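From: Rosaire Ross
To: kerndale-desks list
Subject: Re: [kerndale-desks] Trays for the shared tables

Paquette wrote:

> We move into the Kerndale rooms in September and I have been asked to
> order something for the shared tables so that people can clear them at
> the end of a shift. The choices so far are drawer units, which have to be
> screwed to the underside, or plain open trays that sit on top. The
> drawers are 89 dollars each and the trays are 4. Does anyone on the list
> use trays day to day? Do they get used, or do they fill up with junk?
> Also wondering what people do about mice and chargers, which are what
> we lose most often at the old place.

We use trays. I was against them at first because I thought they would take up too much of the table, and they do take up some. I would still pick them over drawers for a table that more than one person sits at. When we had drawers at Pistberg, each one turned into storage for whoever had the morning shift, and the evening people went back to leaving things out.

The rule we settled on is one tray per table, and it has to be empty when you sit down. What you use during the shift goes into it when you get up. If something is in the tray when you arrive, you take it to the front desk. It sounds strict but it takes very little time, and it cut down on the notes people were leaving each other.

Go shallow. The first batch we bought were deep bins and people threw coats in them. With low sides you can see what is in there from your chair, and a mouse can be picked up without feeling around for it.

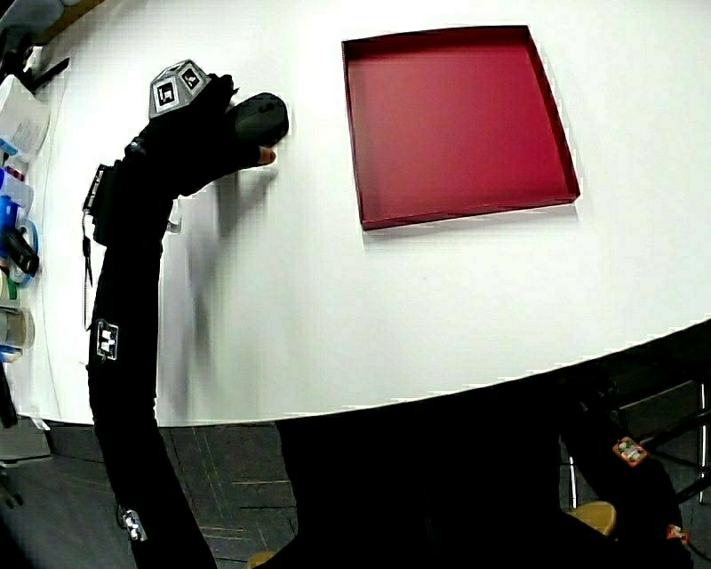 The red tray, empty, and the mouse.

Color matters more than I expected. Our tables are white, and the white trays we had before disappeared against them. People set papers down over the top and forgot there was anything underneath. Gray was a little better. Red or some other strong color is what I would ask for, and if Ullard still has the dark red ones in the catalog, get those. Stay away from clear plastic. It scratches and then looks dirty even when it has just been wiped.

On size, measure with the mouse in use before you order. A right-handed person needs clear table on the right, and that is also where most people want to put the tray. Ours are kept low and to the right, turned a little, and that leaves enough room for the mouse if the keyboard moves over. Left-handed people just swap it, but tell them they are allowed to or they won't.

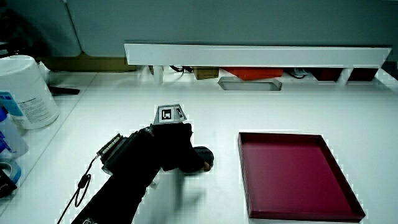
Shelves are a separate question, and I would hold off on buying any until the trays have been in use for a month. They look like a good way to gain space, and they do hold a monitor at a better height, but the gap underneath gets used whether you plan for it or not. With a long white board on short posts like ours, the back of the table ends up with a small cardboard box, black cables in a tangle by the left leg, and other odds and ends that could have gone in a cabinet. Shift all that out every few weeks or it becomes permanent. If you do want shelves, get ones with legs you can reach past, so the cables can be pulled forward and sorted without lifting the whole thing.

For the chargers, we gave up on keeping them at the tables. They hang on hooks by the door with a strip of tape on each plug, and you sign one out. We lost plenty before that and very few after. The mice stay with the tables. I put a number on the bottom of each with a paint pen, same number as the table, and did the same for the trays.

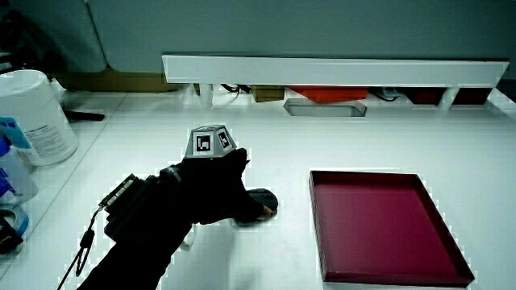 Do the trays need a liner?
A thin felt one is worth having if keys or metal tools go in them, otherwise leave them bare so they can be wiped.

We bought 20 trays in the first order and paid 80 dollars for the lot, so your price is the same as ours. Get a few more than you have tables. One of ours cracked at the corner and a couple went off to the kitchen, where they are now holding tea — I have stopped asking for them back.

One more thing about the move itself. Put the trays out before people come in on the first morning, with nothing in them. At Pistberg we handed them out a week late and by then everyone had their own system going.

I can send the sign-out sheet for the chargers if you want it. It's one page.

Rosaire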